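Automatisation et robotique industrielle
Document de séance : retour sur la journée portes ouvertes de Priltness
À lire avant le prochain cours, à conserver avec vos notes

Bonjour à toutes et à tous,

Comme promis dans le car du retour (où la moitié d'entre vous dormait déjà, et je ne vous en veux pas, nous étions partis à six heures et demie), je mets par écrit ce que nous avons vu en février chez Garkville, sur le site de Priltness. J'en profite pour remettre un peu d'ordre dans mes explications, qui ont été données debout, dans le bruit, et parfois dans le désordre. Ceux qui étaient dans le second groupe ont eu la démonstration avant la présentation en salle, ce qui n'est pas l'idéal, alors prenez le temps de tout relire.

1. Le sujet de la visite

Nous étions venus pour la préhension en vrac. Vous trouverez souvent l'expression anglaise « bin picking » dans les articles, et c'est aussi celle qu'emploient les gens de l'atelier. Le problème se dit en une phrase : des pièces sont dans un bac, n'importe comment, et le robot doit en saisir une, puis une autre, jusqu'à ce que le bac soit vide. Vous faites cela depuis l'âge de deux ans avec vos jouets, et c'est bien pour cette raison qu'on sous-estime toujours la difficulté !

Rappelez-vous le premier TP du semestre. Nos pièces arrivaient sur un posage, toujours dans la même orientation, et le programme se contentait de rejouer des points appris. Dès que l'un de vous déplaçait le posage d'un centimètre, plus rien ne marchait. Dans un bac en vrac, il n'y a plus de posage du tout. La position de chaque objet est une inconnue à six composantes (trois translations, trois rotations), et il faut la retrouver avant chaque prise, puisque la prise précédente a pu tout déranger.

2. Ce qui rend un bac difficile

J'ai dit sur place que le bras était presque la partie facile, et l'une d'entre vous m'a regardé avec un air de doute bien légitime. Je maintiens, en précisant. Un bras six axes sait aller où on lui dit d'aller. Toute la question est de savoir où l'envoyer, et par quel chemin.

Commençons par les surfaces. Le métal brillant renvoie la lumière dans une direction privilégiée et le capteur reçoit soit trop, soit presque rien. Le plastique transparent est pire encore : la lumière le traverse, et la carte de profondeur donne le fond du bac à la place de l'objet, ou bien un trou. Si vous avez gardé vos courbes du TP sur la triangulation laser, reprenez-les, on y voit très bien le phénomène sur le gobelet.

Viennent ensuite les recouvrements. Un objet à moitié caché par son voisin n'offre qu'une partie de son contour, et si l'on tire dessus, on entraîne le voisin. Il faut donc choisir un ordre, en préférant les objets dégagés, quitte à revenir plus tard sur les autres.

Il y a enfin le bac lui-même, qu'on oublie facilement parce qu'il ne bouge pas. Ses parois sont des obstacles. Une pièce posée contre un bord peut être parfaitement vue, parfaitement reconnue, et rester inaccessible à une pince qui voudrait descendre à la verticale. Il faut alors incliner l'outil, et tout ce qui est monté derrière l'outil s'incline avec lui.

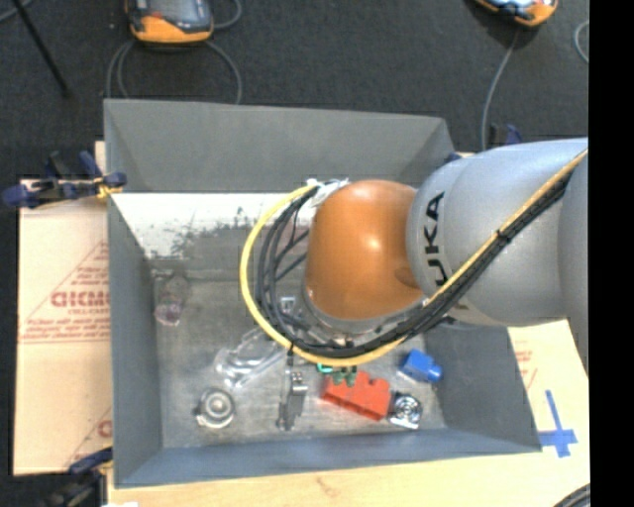

Je fais une parenthèse sur les câbles, parce que plusieurs questions ont porté là-dessus et que j'ai répondu trop vite. Le faisceau qui alimente l'outil et qui remonte ses signaux doit suivre les mouvements du poignet sans jamais se tendre ni s'enrouler. On lui laisse donc du mou, sous forme d'une boucle, et on l'attache à intervalles choisis. Si la boucle est trop courte, le câble travaille en traction et finit par casser à l'intérieur de sa gaine, avec de belles pannes intermittentes à la clé. Si elle est trop large, elle accroche le bord du bac ou passe devant la caméra. Or le modèle du robot chargé dans le planificateur ne contient généralement pas les câbles ! On ajoute donc à la main un volume de garde autour du poignet, et l'on borne la rotation du dernier axe. Notez-le, cela vous servira au projet.

3. Le déroulement d'un cycle

Je redonne ici les étapes telles qu'elles étaient écrites au tableau de la salle de réunion, en les complétant un peu.

Acquisition : le bras se dégage et la scène est mesurée.
Segmentation : on sépare les objets les uns des autres, et du fond.
Choix de la prise : chaque prise candidate reçoit une note, et l'on garde la meilleure parmi celles qui sont atteignables.
Planification : on cherche une trajectoire sans collision, à l'aller comme au retour.
Saisie et contrôle : l'outil se ferme, et l'on vérifie qu'il tient quelque chose.
Dépose, puis retour à l'acquisition.

L'étape de contrôle est celle que vous négligez tous dans vos comptes rendus. Une prise manquée n'a rien de grave si la cellule s'en aperçoit tout de suite. Elle devient ennuyeuse quand le robot va consciencieusement déposer du vide dans la caisse d'arrivée, et que l'erreur ressort trois postes plus loin.

4. Homogène ou hétérogène

Vous vous souvenez que la présentation distinguait deux familles d'applications. Chez Edwards, le sous-traitant dont on nous a parlé le matin, les bacs contiennent une seule référence, dont on possède le modèle CAO. On cherche ce modèle dans le nuage de points, et l'on peut définir à l'avance quelques prises sûres. Le projet Wivadska vise l'autre cas, celui des objets variés, parfois jamais vus. Il n'y a plus de modèle à recaler, et l'on évalue directement des zones de contact possibles sur la géométrie mesurée. C'est plus souple, c'est aussi plus capricieux, et je trouve pour ma part que c'est nettement plus amusant à regarder.

5. Exploiter les résultats d'essai

Voici le petit calcul que je vous avais promis. Prenons une campagne de 1000 tentatives de saisie, dont 161 échecs. Le taux de réussite est de 83,9 %. Fort bien, mais ce nombre seul ne nous apprend pas grand-chose. Supposons que 74 de ces échecs viennent de la perception (objet mal localisé ou pas vu) : il en reste 87 à partager entre la planification et la saisie proprement dite. Améliorer le capteur ne touchera donc même pas la moitié du problème. Avant de proposer une solution, classez les échecs. J'y tiens beaucoup, et je le redirai sans doute jusqu'en juin.

6. Travail à rendre

Par binôme, deux pages au maximum, schéma compris. Vous choisirez un objet courant que vous jugez pénible à saisir en vrac et vous expliquerez pourquoi, en distinguant ce qui gêne la perception de ce qui gêne la prise. Proposez ensuite un type d'outil (pince à mors, ventouse, autre) et dites dans quelle orientation votre objet lui échapperait quand même. Un croquis à main levée me convient très bien, pourvu qu'il soit lisible et que les repères y figurent.

Pour ceux qui n'ont pas pu venir, demandez ses notes à un camarade du premier groupe, elles seront plus complètes sur la partie sécurité. Pensez aussi à me rendre les badges visiteurs, il m'en manque encore plusieurs et Garkville les réclame.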